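Planning and Budgeting for a Shelf-Picking Arm: Your Questions

We get a steady stream of mail from small grocers, co-ops, campus stores and back-room warehouses who want to put an arm in front of a shelf and don't know where to start with the money. Good! Starting with the money is a fine idea. These are the questions that come up most, with the answers we give on the phone. If yours is missing, write to the Nerno planning desk and we'll add it.

Where do I begin if I've never bought a robot before?

Begin with one shelf bay. Pick the bay your staff restock most often and write down everything on it: box sizes, weights, how deep the rows go, how high the top shelf is. That list will do more for your budget than any brochure, and any supplier worth talking to will ask for it in the first ten minutes. Our customers in Escombe did theirs on the back of a delivery sheet and it was perfect.

What does a quote normally cover?

The arm, its controller, one gripper, and a day or two of setup. Read the list closely, though. Mounts, stands, cable kits, spare fingertips and floor work are often separate lines, and sometimes they aren't on the page at all. Ask for everything you need to pick the first box, priced on a single sheet. You're allowed to be a pest about this.

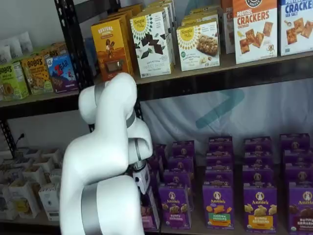

How do I know how much reach to pay for?

Reach is the number people get wrong most often, usually by measuring from the wall to the shelf and stopping there. Measure to the farthest box you want touched, then add the bend. An arm working a two-level unit can't travel in a straight line. It may have to rise as high as the upper shelf, fold over at the elbow and come back down to the front of the lower one, as the white arm does beside the purple Annie's boxes, and every bit of that fold comes out of your reach. We tell people to tape out the bay at full size and walk a broom handle through it before they settle on a model (silly, and it works). If you're between two sizes and the bigger one fits the room, price both.

Do I need special shelving?

Usually not! Ordinary metal uprights with slots in them are great, since you can shift a shelf up a notch when the gripper needs more headroom. What you should budget for is making the unit stay put. Anchor it, level it, and mark the floor so it goes back to the same spot after cleaning. Jisora, who supply our anchoring hardware, sell it in packs of 80, far more than one bay needs, so see if a neighbor wants to split one.

One more thing on shelving. Headroom between levels matters as much as strength. A box that a person slides out with two fingers may need a hand's height of clear air above it for a gripper coming from the top.

Which gripper should we put in the first-year budget?

For cartons, a two-finger gripper is a lovely place to start. It's simple, your staff will understand it at a glance, and the fingertips are cheap to swap. Suction is worth pricing as a second tool if you carry smooth, flat-topped packs. Soft pouches are harder on everything, so leave them out of phase one and enjoy some early wins.

Buy at least one spare set of fingers with the first order. Waiting on a part that costs less than lunch is a sad way to lose a week.

What about cables?

Put them in the plan from day one. Cables running outside the arm need slack to move and still have to stay clear of the stock, and tidying them afterward costs more than routing them properly at the start. Ask what the cable kit includes, how it clips on, and who replaces it when it wears. If the supplier can show you an arm working at full stretch, watch the cables and not the gripper for a while. You'll learn plenty.
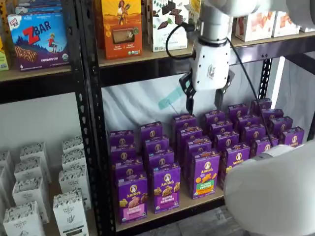

How many products should we start with?

Fewer than you want to. Choose one family of boxes, all the same size, and get that running before you bring in a second shape. Same-size flavors are ideal for this: the grip stays the same while the printing changes, so you get to test recognition without retesting everything else. Dwivedi, a convenience shop with 503 product lines, began with a single brand of crackers and was delighted with the pace.

Set aside a stock allowance too. Test boxes get squeezed, scuffed and handled over and over, and you won't want to put them back on sale. We suggest buying a separate case or two and writing TEST on the bottom.

Will it read dates and labels?

It can, but reading is a separate budget line from picking. Cameras that find a box perfectly well may struggle with small dot-printed dates, curved faces or shiny film. Boxes also don't always present the side you want. One lying on its side turns nearly all its printing sideways, and your software either handles that or it doesn't.
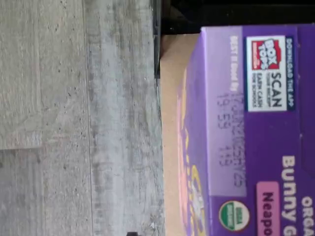 So put the question to suppliers early, and send them your own packs to try. Include a few awkward ones. Ask for the results in writing, pack by pack, and ask what lighting they used, because a good light is one of the cheapest improvements you can make and one of the easiest to forget.

How long should we plan for the trial?

Long enough to run at least 1,000 picks on your own stock. A supplier's demo is fun to watch, but your shelf, your boxes and your lighting are what you're paying for. Keep a simple log with the product, the result and a short note. One of our pilot shops logged 104 picks on its first day and had already spotted the two box positions that needed work.

Who needs to be trained, and does that cost extra?

Plan on two people for each shift that uses the arm. Basic training is often included and refresher sessions often aren't, so ask. Choose people who are curious about it. They don't need a technical background, and the best operator we've worked with came from the bakery counter.

Can we rent first?

Yes, and we love it when people do. Check whether rental payments count toward a purchase, who pays for shipping both ways, and whether the gripper in the rental is the same one in the quote. Late spring tends to be a good time to ask, as a lot of units come back in May.

What do people forget to budget for?

Floor space while the arm is being set up, a spare outlet in the right place, paid hours for whoever is learning it, and a cart to hold the boxes once they've been picked. That last one gets missed constantly. Decide where the box goes next before you order anything.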